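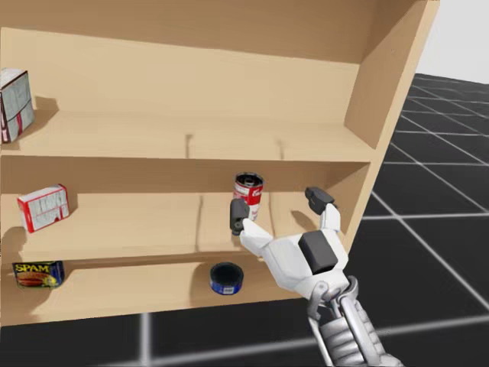
Step 3. Your first shelf pick in Horklow

1. Open the shelf demo and set the grip speed to 30. I go slower on new hands.
2. Pick your target from the item list, then hit Approach.

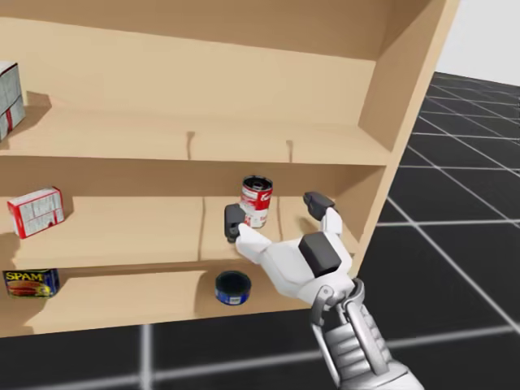

3. Check the finger spread before you hit Close. I like a fingertip on each side of the soup can, with the hand wide open like this!

Caution: save first, Close has no undo.

Comments (2)

Helju Juška: Does this work with the Aksoy hand?

Tumaini Okoth: Mine does, after the March update.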